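Skarnura Thrift Shop: Progress Report, August 2023
Prepared by Eun-seong Oh for the Holine Fund

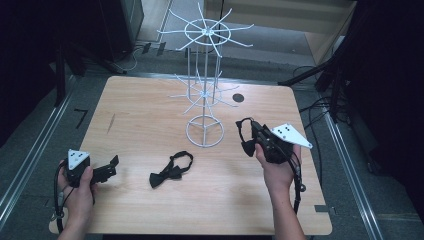 Sales since the shop reopened in May have covered rent and utilities. We sorted 873 donated items, mostly clothing and accessories, and priced nearly all of them. The Seol Street branch is still short of storage, and winter coats are being kept off site.

Of the grant, $3,000 remains. Dong-geon Ok plans to spend it on shelving and a second register. Two part-time posts are still open.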